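Ticket: Underfloor heating, ground floor zone 3, fails to reach setpoint
Status: Resolved, monitoring
Raised by: Nayeli Pacheco
Assigned to: Gumaro Jaramillo
Site: Stumness, ground floor
Equipment: Gruneo manifold, wired thermostat per zone, electrothermal actuators

Initial report

Zone 3 does not get above 17 degrees with the thermostat set to 21. Zones 1, 2 and 4 reach setpoint normally. Fault first noticed in January after the Christmas shutdown. Thermostat display shows the flame symbol, so it is calling for heat. No error code. Batteries do not apply, the unit is hard-wired.

08:40, Gumaro Jaramillo

Checked at the manifold. Actuator on loop 3 shows the raised indicator, so it is open or believes it is. Flow gauge on loop 3 reads almost nothing. Gauges on the other loops are normal. Flow temperature at the manifold is 41 degrees, return on loop 3 is cold to the hand. Swapped the actuators on loops 2 and 3. Loop 2 continued to flow with the suspect actuator fitted. Actuator ruled out, both returned to their original positions.

09:25, Gumaro Jaramillo

With the actuator off, the valve pin on loop 3 did not spring back fully when pressed. Worked it up and down with the flat of a spanner until it moved freely. Flow gauge rose to 1.5 litres per minute and then dropped back to under 0.5. Suspect air or debris in addition to the sticking pin.

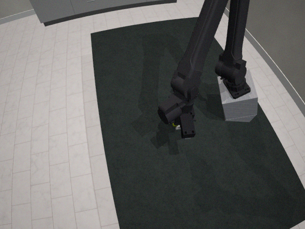
Loop 3 was laid as a single circuit of 109 metres, which is over the 100 metres the installer's own sheet gives as the limit for this pipe diameter. The drawings show it serpentine from the manifold wall, with the spacing widened in the centre to save pipe. Output is therefore lower in the middle of the room to begin with, and a floor covering makes it worse. The large dark green rug lies over the tiles and will hold heat down in the slab. The tog value of the rug is not known. The floor was specified for bare tile and no allowance was made for anything on top of it.

10:50, Fulgencio Cervantes

Please confirm whether the floor sensor or the air sensor is controlling. If the floor limit is active and the probe is in a covered area, the thermostat may be shutting off early.

11:05, Gumaro Jaramillo

Air sensor only. Installer menu item 6 is set to A. The floor probe is wired but not selected. Reading at the terminals is 12.1 kilohms, plausible for a cool floor. Left as found.

11:30, Gumaro Jaramillo

Flushed loop 3 separately. All other loops isolated, hose on the drain valve, mains fill at the opposite rail. Air came through for the first two minutes, then black water with fine particles, then clear. Ran it for a further ten minutes after clearing. Closed up, repressurised to 1.5 bar, opened the remaining loops one at a time.

Flow on loop 3 now steady at 1.8 litres per minute. Pump speed unchanged.

13:15, Nayeli Pacheco

Room is at 18 and rising. Should the thermostat be turned up to speed it along?

13:20, Gumaro Jaramillo

No. Leave it at 21. The slab is slow and a higher setting will only overshoot this evening. Allow until tomorrow morning.

Next day, 07:50, Nayeli Pacheco

20.5 on the display at start of day. Surface by the window still feels cooler than by the door.

Next day, 09:10, Gumaro Jaramillo

Rebalanced. Loop 3 opened to 2.2, loops 1 and 4 throttled slightly. Return on loop 3 now 6 degrees below flow.

Cause: valve pin seized in the closed position after shutdown, with air and sludge in the loop.

Actions outstanding
Inhibitor test at next service. Sample bottle left on the manifold shelf.
Enable valve exercise function on the wiring centre, 60 seconds weekly.
Fulgencio Cervantes to decide whether loop 3 is to be split. One spare port is available.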